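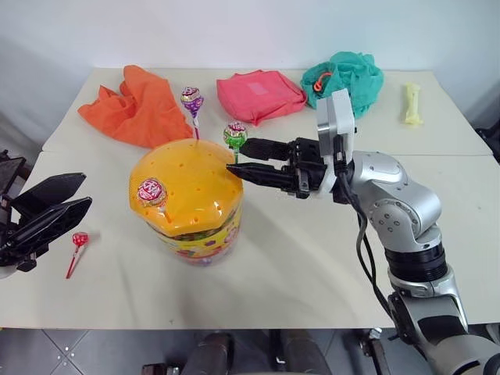
Lollipop Jar and Table Setting
Wustlow Collection of Everyday Objects, Gallery 2

The pages in this gallery record household and confectionery items held for study at Wustlow. Enquiries should be addressed to the Mendes Reading Room.

Jar with domed yellow-orange lid. The holes in the lid serve as slots for lollipop sticks. Soft items, among them a pink pouch and a teal-green bag with an orange drawstring, are placed along the far section of the table. 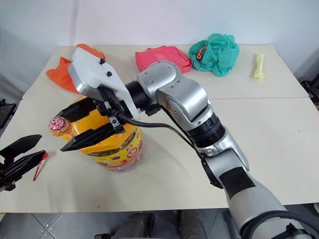

Large rounded container, plastic, with a bright yellow printed label. Items in this group may be viewed by appointment, for up to 90 minutes.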